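Stop selling me the simulator as the free part

August 26, 2022

Fourth week with the Griketti kit and I keep getting the same email from readers. Should I buy it. Short version – not at that price, not yet, and my reason has very little to do with the gripper.

Quick recap for anyone who missed the earlier posts. Tronel makes the Griketti, a small two-finger gripper that bolts to most hobby and light-duty arms. Hardware alone is 500 dollars. The bundle is 600, and for the extra 100 you get Fanotell, which is their simulator, plus a year of updates. On the product page Fanotell is described as "included at no charge." Read that again next to the two prices. I did. Then I bought the bundle anyway, so who's the fool.

My beef is this. Everybody in this corner of the market has decided that the simulator is a sweetener. A thing you throw in so the box looks fuller. And so it gets built like a sweetener, and reviewed like one – one paragraph at the bottom, "also comes with sim software, works fine." Reviewers do it, I have done it myself, there's a piece of mine from last October that does exactly that. I take it back.

Because where do you spend your time? I kept a log this month. Most evenings the real gripper sat in its foam and I was in Fanotell, writing a grasp, breaking it, writing it again. That is how a sane person works when the alternative is driving a 500 dollar tool into a table top. The sim IS the product for the first few months. The metal is what you graduate to.

So judge it as the product. Fine. Let's.

Install was ok. One dead link in the docs, support fixed it overnight. The default world loads fast, even on my old laptop. You get a floor, you get an arm with the Griketti on the end, you get a camera looking past the fingers. Camera view is the one I live in, since its what you'd train anything on.

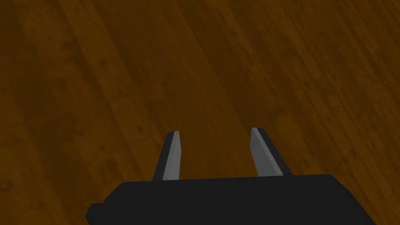 And the look of it matters more than Tronel seems to think. The default floor is brown wood planks, and it's a repeating texture. Same dark blotches, same pale streaks, over and over along the boards. Pretty enough. Better than the gray grid you get in most of these. But if you are teaching a small vision model where the floor ends and a thing begins, you are teaching it that one floor. Mine learned it beautifully. Then I put the real camera over my real bench, which is scratched white laminate, and it fell to pieces.

Yes, I know, you swap textures. You randomize. There's a menu for it, and that's where I lost my temper. The randomizer has a slider for light and a switch for floor, and the floor switch has three settings, all of them wood. Wood! Anything else you bring yourself, converted by hand, in a format the manual spells two different ways. 300 extra dollars gets you the "studio pack" with more surfaces. So now the free part costs 400 and the hardware is the cheap bit of the deal, nearly.

I want to be fair here. The fingers are modeled well. Two flat prongs, gray on the inside faces, black on the outside, slanted at the tips, and that slant matters a lot when you're trying to get under the edge of something thin. A lot of cheap sims give you two rectangles and call it a day. Tronel clearly had somebody who cared working on this. My open and close positions carried over to the real unit with almost no fiddling, and that is worth money. Real money. I would have paid the 100 for that alone if they had just called it 100.

Friction is another story. Soft things in Fanotell behave like soap. A foam block the real Griketti picks up every time will squirt out sideways in the sim unless you crank one setting to a number the manual says not to use. I used it. Works. Nobody at support could tell me why, though they were nice about it.

Compare Aasen. Their gripper is uglier, slower, and the jaws feel like kitchen tongs. But they sell the simulator as its own thing, own price, own changelog, own bug tracker you can read without logging in. When something is broken in it you can see that it's broken and see that someone is assigned. You pay for it and so they owe you. That's the whole arrangment and it's a healthy one. I've had it on trial for two weeks and hit a crash on loading meshes – already listed, fixed in the next build.

The usual reply is that hobbyists won't pay for software. Maybe. I think hobbyists won't pay for software that has been described to them as free for ten years. Put a price on it, put people on it, stop hiding the floor textures in a studio pack. Schools would pay. Small shops would pay, they already pay for far worse.

What would change my mind on the Griketti bundle – a decent set of surfaces in the base version, the friction default fixed, and the word "free" gone from the page. I've sent that to Tronel in more polite wording. If they do even two of the three I'll rerun the bench test and post the numbers.

Till then, if you need a gripper this month and already have a sim you trust, get the bare hardware and keep the 100. If you're starting from zero, do the Aasen trial first. Costs you nothing, and you'll know pretty quick how much of this job happens on a screen.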